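Search this site Search Go

Two fingers, one tiny golden bit

Dec 4, 2022
By the Makwood workshop desk

Three hand-held grippers, one white table, a long month. We had the Satano, the Sedov and the Khan on loan through November and logged 1,662 grabs between them. Not a lab. A back room, a kettle, decent light on a good day.

The Satano first. Light in the hand, quick to close, trigger a bit stiff. Lovely on boxes. Hopeless on washers, which it flicked across the room. 100 tries with the small parts and we stopped at that, tempers going.

Sedov next. Heavier. Wrist ached after 30 minutes. The camera sits well though, you get both fingertips in view the whole time and plenty of table past them, so whoever goes through the footage later can see what you were going for. Software crashed twice, and the manual is no help at all.

Then the Khan. Slow, dull, the one we kept reaching for. Closes evenly, doesnt jump at the end. Grip pads wear faster than we'd like and spares are dear.

Small metal parts sorted them out quicker than anything. Big things forgive you. A shiny little fitting on a plain white top wont, come in a touch high and the fingers shut on air. Chunky black fingers like these need a low, flat approach, and you have to go round anything bulky standing near by.
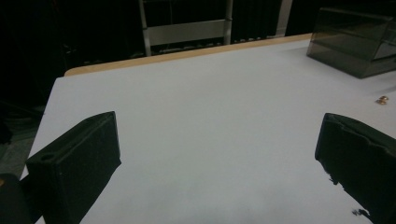 What we'd buy

The Khan, with a spare set of pads. The Sedov if the footage matters more to you than your wrist. We'd look at the Satano again if they sort teh trigger.

Last updated Dec 2022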